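Galtis Tabletop – read me first

Hello, and thank you for picking up Galtis Tabletop. It is a collection of small kitchen arrangements on a white table, put together at Arcombe and last tidied up on 13/12/2025. I have tried to write down everything I wished I had known when I opened the first folder, so please forgive me if it goes on a bit.

What is in it

There are 155 arrangements, each in its own folder with a plain text note. The things on the table are the sort you would find in any small kitchen – plates, mugs, a toaster oven, pieces of fruit – and they get moved about a good deal from one folder to the next. The older half was called Dukis, and you will still meet that name in some of the notes.

How things are named

We kept to everyday words. A mug is a mug whatever its colour, and the colour comes first, so you would look for "green mug" or "pale green mug" (both turn up, I am afraid, and both mean the same one). Round, flat things for eating off are all "plate", large or small. Fruit goes by its own name, so a strawberry is a "strawberry" and never just "red fruit".

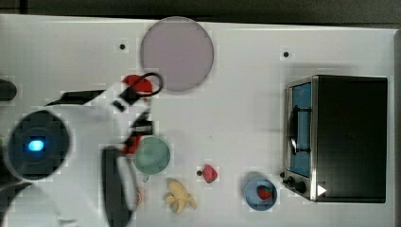 Where a thing is partly hidden and we could not agree on what it was, the note says "red object" or "small item" and leaves it at that. Please don't fill these in by guesswork – we spent most of July undoing our own guesses.

Known troubles

Folders 11 and 200 are left over from an older numbering and hold only a note. The Oshima word list is still missing its entries for cutlery.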